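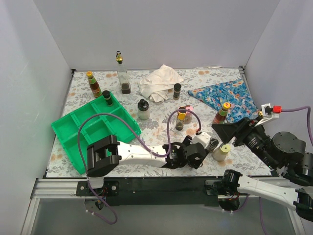

I'm looking for 12 people to come drive robot arms at our Firkgate space in May and tell me which gripper fingers they like best. The project is called Enex, it's run out of a small shop named Etent, and I'm the person who set up the comparison and now badly needs hands that aren't mine! You'd be working with two arms on one table, tidying up kitchen stuff: spice jars, sauce bottles with yellow caps, a green tray with compartments to put things in. The jars sound easy, and then you try to pick up the small one with the silver rim while another container is standing right up against it. That's the kind of grab I want to see a lot of people try, because I've done it so many times my opinion is useless.

**What you'd do**

You come in for one session of 93 minutes (breaks included, snacks on me). We swap between 2 finger sets and you do the same tidying job with each. After every swap you fill out a short sheet: how hard was it to line up, did you feel in control, would you want to use it again. Then we talk for a bit, and I write down whatever you grumble about. Grumbling is very welcome.

**Who I'd love to hear from**

- Adults who've never touched a robot arm (half the spots are saved for you)
- People who pack, cook, sew, fix bikes or do other fiddly work by hand
- Left-handed folks, please, I never get enough of you
- Anyone who has used a remote arm before and has strong feelings about it

You should be okay standing for most of the session and able to see the table without trouble. Glasses are fine.

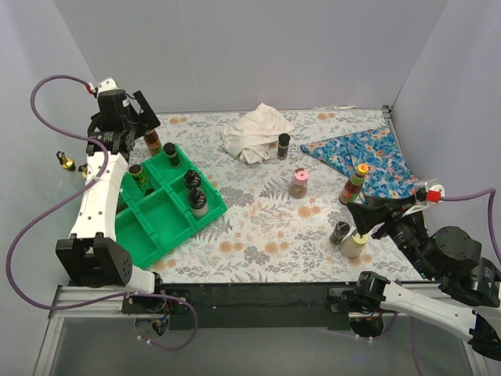

Do I need to know how to program to take part?

You don't need any programming at all. I start and stop the software, and you only handle the controls, with a practice run before we begin.

**Pay and getting here**

I'm paying $226 per person for the full session, handed over the same day. If you have to leave partway through, you still get paid for the time you put in. We're on the ground floor at Firkgate, the door with the Sleiman sign on it, and there's free parking around back.

**How to sign up**

Leave your name at the Etent front desk by December 12, 2020, along with a line or two on what you do with your hands all day and which hand you write with. I'll get back to everybody, even if the spots fill up. And if you can only make evenings, put that down too, I can usually stay late.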